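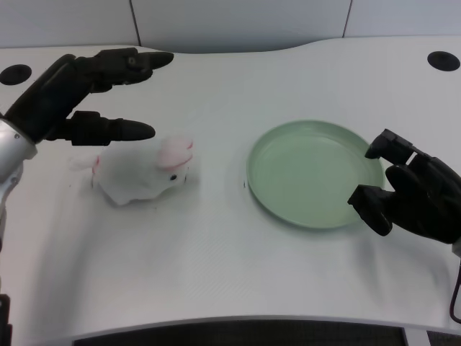
*Fig. 1 - Bunny and green plate on the white table, plate empty*

### Clidon table set-up, part 2

1. Wipe table first. Crumbs, specks, the lot.
2. Green plate down, right way up. Bunny to the left of it, tummy flat.
3. Fold ears back over the head. Colour side is pink, dont tug it.
4. Leave the plate empty til everyone's sat down.

**Note:** spare plates are in the Indlow tub, bottom cupboard. 50 in there, put them back rim up.

**Caution** - no food or sauce near the bunny. Spot clean only, cold water, never the dryer. Grey marks that wont shift go to Jhun Abella for a soak over night.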